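4. Folding and sorting at the Prustside linen table

Read section 3 first if the table is not set up yet. Cover sheet goes on before anything else.

4.1 Cover the table
1. Shake the sheet out away from the shelves. Lay it over the top, let the sides hang.
2. Smooth with flat hands. Creases are fine, lumps are not. Check for hairpins underneath.
3. No ironing on the sheet. Ever.

Note: sheet gets swapped after 6 loads or when it looks grubby, whichever is first. Spares are in the Costov cabinet, second shelf.

4.2 Take one piece at a time
1. Pull one item from the pile and drop it in the middle of the sheet. Bunched up is ok.
2. Find a corner or a collar. Lift, let the rest hang, lay it down agian.
3. Spread from the center out. Sleeves last.

Caution: keep pens and open drinks off the table. Kamala Menon has the stain remover if its too late.
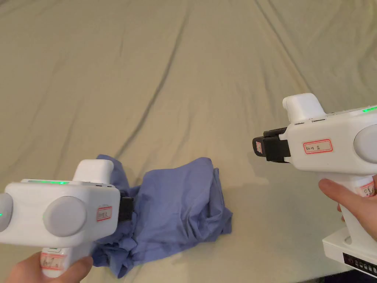 4.3 Fold
1. Long sides in to the middle. Then bottom to top, twice for towels.
2. Shirts: buttons down, sleeves flat across the back.
3. Stack with folded edge toward you, max 7 high. Taller stacks lean.

Note: anything still damp goes back on the rack, not in the stack. Torn items in the Druleo bag, tell Zübeyde Güler at end of shift.

4.4 Labels, see next page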